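Home Posts Arms Grippers Contact

I've had the Gustent gripper on the arm since Tuesday, after a month with the Rotik one. Both have two fingers and both bolt to the same plate, so swapping them is quick. The Rotik closes faster. The Gustent gives me finer steps near the closed end, and that matters more to me with cloth.

I'm using the wrist camera for all of it, with the rolled grey towel as the main target and the green tray left on the table. 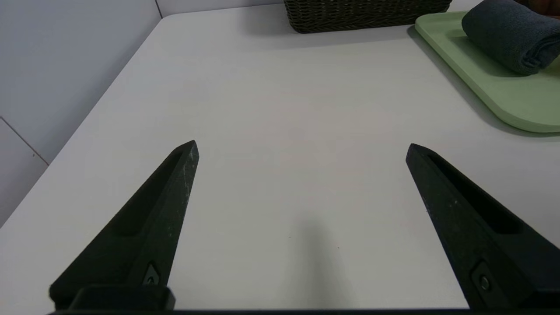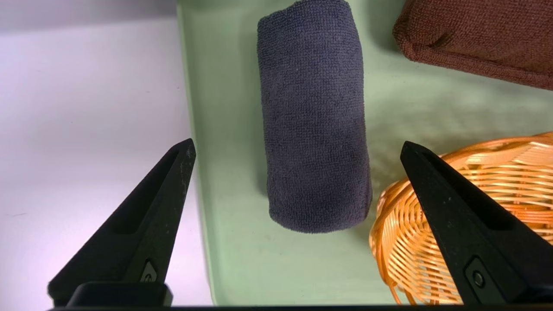
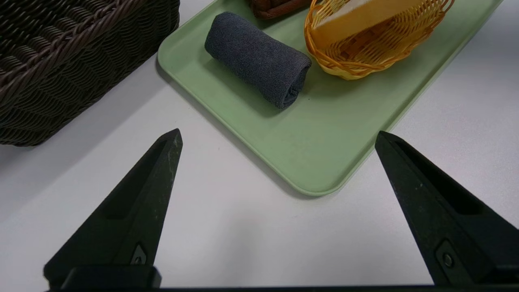 The controller is still the Stanciu. Dirceu Lacerda lent me a Hedance to compare, and I ran 500 cycles on each with nothing in the fingers. The Hedance lost its zero twice and the Stanciu didn't. It is noisier, though, and the fan never stops.

Cable routing is the part I still don't like. The camera lead pulls when the wrist turns past a certain point, so I've limited that joint in software for now. A longer lead is on order.

Next I want to try softer pads on both grippers and go back to the slower closing speed. I'll put the settings up when I've tidied the file.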